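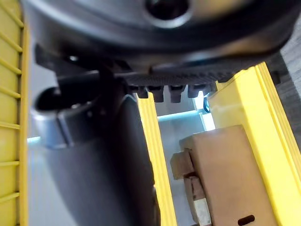 Trial 98. Svenja wrote it on the back of her hand because the notebook was under Wendelin's coffee again.

"Blind arm or seeing arm?" he said.

"Seeing. Blind's done. Blind did all its hundred yesterday."

Two policies, same gripper, same yellow rails. One got the wrist view, the other only got force. Shakuntala's whole idea -- that up close, with your nose practicaly on the thing, looking stops helping. Veronika had bet against it. Dinner at Pusa, the loser pays.

The arm came down. Slow. Svenja held her breath, which was stupid, she'd done this since Monday.

Contact. A click from somewhere under the pad.

"Success," said Wendelin. Typed it. "Ninety-nine."

"Wait, what's the gap now?"

"Don't look."

She looked. Blind ahead by 3. Two trials to go, so that was that, the paper was basically written. Shakuntala was right and would be unbearable until July.

"We could stop," he said.

"We said a hundred."

"Svenja. It's four in the morning."

Reset. Home position. The fan in the controller came up and teh lights over the bench buzzed. She thought about calling Veronika, then thought no, let her sleep, let her have the dinner money one more night.

"Ninety-nine," she said, and hit the key.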